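Small blocks, big evening

I have been promising myself a proper puzzle winter since last February, and it has finally begun. The trigger was a box from Zestwood, which I ordered after a long spell of looking at it in my basket and closing the tab again. Free postage finally got me, as it always does.

If you've read this blog for a while you'll know my history with block puzzles is patchy. I loved the Mavora one (still do, it lives on the windowsill), I gave up on the Flurko one halfway and passed it on to the charity shop in a freezer bag, and I've never gone near a jigsaw bigger than 3000 pieces. But I do like a chunky shape that has to sit against another chunky shape. There's something very soothing about it after a day of emails.

So, first impressions! The colours are what I noticed first. They are proper toy-box colours, strong and cheerful, and they make my old wooden sets look a bit like gravy. I was worried they'd be shiny, because shiny blocks show every fingerprint and I'm a toast-while-puzzling sort of person, but they're nicer than that.

The leaflet has 17 challenges in it and I've managed 10, in no particular order, which I know will annoy some of you. The early ones are all about getting used to the U shape. You'd think a U would be the easy one. It has a nice big slot, you look at it and think, well, something goes in there, off we go. Then you find you've got it facing the wrong way, and the piece you wanted to slide in needed to be there before you started.

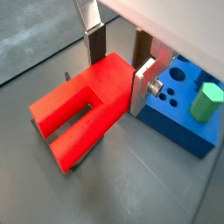
The red U, prongs and all, with the blue block beside it.

I've got very fond of that red one. It's the piece I pick up when I'm stuck, and I turn it over and over while the kettle boils. My best tip so far is to leave the slot until last and sort out the closed end first. I did challenge six that way after three evenings of getting nowhere, and I was so pleased that I left it standing on the table overnight and ate my breakfast off a tray.

Grumbles? The leaflet is printed far too small, and the drawings are in black and white, so you spend ages working out which block is meant to be which. I've gone over mine with felt tips. The box is also a squeeze. It all went in beautifully at the shop's end, I'm sure, but I can't get the lid down flat, so everything has moved into an old biscuit tin.

Would I buy it again? Yes, I think so, though I'd wait for free postage. I'm going to have another bash at challenge eleven tonight, and if it beats me again I'm having the last of the ginger cake and going to bed.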